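3.2 Ablageordnung kleiner Gegenstände auf gemeinsam genutzten Arbeitstischen

Die im vorigen Abschnitt eingeführte Unterscheidung zwischen Arbeitsfläche und Randzone wird nun auf Tische angewendet, die keinem einzelnen Arbeitsplatz fest zugeordnet sind. Solche Tische unterscheiden sich von persönlichen Schreibtischen in zwei Punkten. Erstens fehlt eine Person, deren Gewohnheiten die Lage der Gegenstände über längere Zeit stabil halten. Zweitens werden Gegenstände nach der Benutzung häufig dort abgelegt, wo gerade Platz ist, und von der nächsten Person an eine andere Stelle verschoben. Die Ablageordnung eines gemeinsam genutzten Tisches ist daher das Ergebnis vieler kleiner, voneinander unabhängiger Entscheidungen.

Erhoben wurde im November am Standort Skerkatbridge. Die Beobachtungsdauer betrug 14 Arbeitstage, die Stichprobe umfasste 30 Tische. Für die Kodierung wurde das Schema Zera in der überarbeiteten Fassung verwendet, das jedem Gegenstand eine Zone, eine Ausrichtung und eine Nachbarschaft zuweist. Die Zone wird in drei Stufen erfasst: Vorderzone, Mittelzone und Hinterzone, jeweils bezogen auf die Kante, von der aus der Tisch überwiegend benutzt wird. Bei Tischen mit wechselnder Benutzungsseite wurde die Kante zugrunde gelegt, die dem Durchgang zugewandt ist. Die Ausrichtung wird nur für längliche Gegenstände kodiert, und zwar als parallel, quer oder schräg zur Vorderkante. Die Nachbarschaft bezeichnet den jeweils nächstgelegenen Gegenstand, unabhängig von dessen Zone.

Computermäuse eignen sich als Leitgegenstand aus mehreren Gründen. Sie haben eine eindeutige Vorder- und Rückseite, sodass ihre Ausrichtung ohne Rückfrage bestimmt werden kann. Sie sind klein genug, um mit einer Hand verschoben zu werden, und groß genug, um auf Übersichtsaufnahmen erkannt zu werden. Auf gemeinsam genutzten Tischen treten sie außerdem häufig in Mehrzahl auf, wobei sich die Modelle in Größe und Oberfläche unterscheiden. Dadurch lässt sich prüfen, ob gleichartige Gegenstände zusammen abgelegt werden oder ob die Nachbarschaft vom Zufall der letzten Benutzung abhängt. Abbildung 4 gibt eine Belegung wieder, bei der die Leitgegenstände in der Mittelzone liegen und die Hinterzone als Ablage dient. 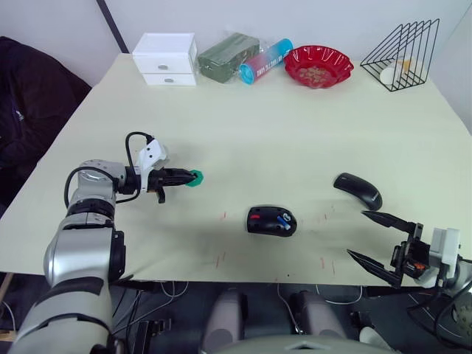

Abbildung 4. Zwei schwarze Computermäuse auf hellem Tisch; an der hinteren Kante links ein weißes Schubladenelement, daneben eine in Klarsichtfolie eingeschlagene dunkelgrüne Packung.

Die Hinterzone übernimmt auf den meisten Tischen der Stichprobe die Funktion eines Speichers. Gegenstände, die dort stehen, bilden in der Regel eine Reihe entlang der Kante, und diese Reihe bleibt über den Tag hinweg weitgehend unverändert. Zwei Typen lassen sich unterscheiden. Behälter mit eigener Standfläche, etwa Schubladenelemente oder Stiftbecher, bleiben auch über mehrere Tage an derselben Stelle. Verpackte Ware wird neben ihnen abgelegt und dient so lange als Teil der Reihe, bis sie geöffnet oder mitgenommen wird. Behälter wurden im Kodierschema daher als ortsfest geführt, Packungen als vorläufig. Die Zuordnung erfolgte nach der Art des Gegenstands und wurde nicht nachträglich an die beobachtete Verweildauer angepasst.

Die Mittelzone verhält sich anders. Sie ist die am häufigsten neu belegte Fläche und zugleich diejenige, in der Gegenstände am seltensten eine gemeinsame Richtung einnehmen. Für die Leitgegenstände wurde die parallele Lage deutlich seltener vergeben als die schräge. Bei schmalen, gestreckten Modellen tritt dieser Befund stärker hervor als bei breiten. Eine naheliegende Erklärung ist, dass breite Modelle beim Ablegen mit der ganzen Hand umfasst und in Griffrichtung abgesetzt werden, während schmale Modelle mit den Fingern geführt werden und sich beim Loslassen leichter drehen. Aus Standaufnahmen allein kann diese Erklärung nicht belegt werden. Sie wird in Abschnitt 4.1 anhand der begleitenden Ablaufprotokolle wieder aufgenommen.

Einen gesonderten Fall stellen Tische dar, auf deren Oberfläche Markierungen angebracht sind. In der vorliegenden Stichprobe betrifft dies 7 der 30 Tische. Auf dem in Abbildung 4 wiedergegebenen Tisch sind es schwache rote Striche, kurz und senkrecht geführt, die vor der mittig liegenden Maus über die Fläche verteilt sind. Ob sie mit einem Stift oder mit Klebeband aufgebracht wurden, ist anhand der Aufnahme nicht zu entscheiden und für die Auswertung ohne Belang. Markierungen wurden unabhängig von ihrer Ausführung kodiert, sobald sie sich von der Tischfläche abhoben und keiner Verunreinigung zugeordnet werden konnten. Blasse oder unvollständige Striche wurden mitgeführt, um den Einfluss der Sichtbarkeit getrennt betrachten zu können.

Für markierte Tische wurde erwartet, dass die Streuung der Ablageorte geringer ausfällt als für unmarkierte. Die Daten stützen diese Erwartung nur teilweise. Zwar liegen die Gegenstände auf markierten Tischen häufiger in der Mittelzone, die Ausrichtung ist jedoch ebenso uneinheitlich wie auf unmarkierten. Die Striche geben demnach einen Bereich vor, ohne eine Lage innerhalb dieses Bereichs festzulegen. Dies entspricht der Beobachtung aus der Vorstudie Sundaram, in der Umrisse auf Werkbänken die Ausrichtung verbesserten, einfache Strichmarken dagegen nicht. Ein direkter Vergleich ist wegen der abweichenden Gegenstandsklassen nur eingeschränkt möglich — in der Vorstudie wurden ausschließlich Handwerkzeuge betrachtet.

Die Nachbarschaftskodierung ergibt für gleichartige Gegenstände ein klares Bild. Lagen auf einem Tisch mindestens 2 Leitgegenstände, so war der nächste Nachbar der einen Maus überwiegend die andere. Dies gilt auch dann, wenn sich die Modelle im Aussehen deutlich unterscheiden, etwa durch farbige Akzente am Gehäuse oder durch eine glänzende Oberfläche. Das äußere Erscheinungsbild scheint für die Gruppierung somit eine geringere Rolle zu spielen als die Gegenstandsklasse. Eine Ausnahme bilden Modelle mit Kabel, die vom Verlauf des Kabels an eine bestimmte Tischseite gebunden sind. Sie wurden aus der Nachbarschaftsauswertung ausgeschlossen, sofern das Kabel während der Beobachtung an ein Gerät angeschlossen war.

Offen bleibt, welchen Anteil der Abstand zur Hinterzone an der Gruppierung hat. Gegenstände, die näher an der hinteren Reihe liegen, werden beim Aufräumen eher in diese einbezogen und verlieren damit ihren bisherigen Nachbarn. Auf Tischen mit geschlossener Reihe ist dieser Effekt schwächer, vermutlich weil kein freier Platz zum Einschieben zur Verfügung steht. Auf Tischen mit Lücken in der Reihe wandern kleine Gegenstände dagegen im Lauf des Tages nach hinten und werden erst bei erneutem Bedarf wieder in die Mittelzone geholt. Das Schubladenelement wirkt dabei weniger als Ziel, als zu vermuten wäre. Mäuse wurden nur in Einzelfällen in Schubladen gefunden, und zwar bevorzugt in der obersten.

Die Übereinstimmung zwischen den beiden Kodierdurchgängen war für die Zone hoch und für die Ausrichtung zufriedenstellend. Abweichungen traten vor allem an der Grenze zwischen Mittel- und Hinterzone auf. Dort wurde in Zweifelsfällen die Lage des Schwerpunkts herangezogen und bei fortbestehender Uneinigkeit die vordere der beiden Zonen vergeben. Teilweise verdeckte Gegenstände wurden nur kodiert, wenn Klasse und Zone ohne Ergänzung aus anderen Aufnahmen feststanden. Gegenstände, die zum Zeitpunkt der Aufnahme gehalten wurden, gingen nicht in die Zählung ein, weil ihnen kein Ablageort zugewiesen werden kann.

Für die Auswertung der Vorderzone gelten strengere Bedingungen. Sie wird beim Arbeiten am stärksten beansprucht und beim Verlassen des Tisches meist freigeräumt, sodass ihre Belegung stark vom Aufnahmezeitpunkt abhängt. Werte für die Vorderzone sind deshalb nur für den Tagesbeginn ausgewiesen. Die zugehörigen Häufigkeiten sind getrennt nach markierten und unmarkierten Tischen in Tabelle 5 aufgeführt, die Rohdaten der Nachbarschaftskodierung im Anhang unter der Bezeichnung Romano. Im folgenden Abschnitt wird untersucht, wie sich die Belegung der drei Zonen verändert, wenn die hintere Reihe vollständig abgeräumt und der Tisch anschließend ohne Vorgabe wieder in Benutzung genommen wird.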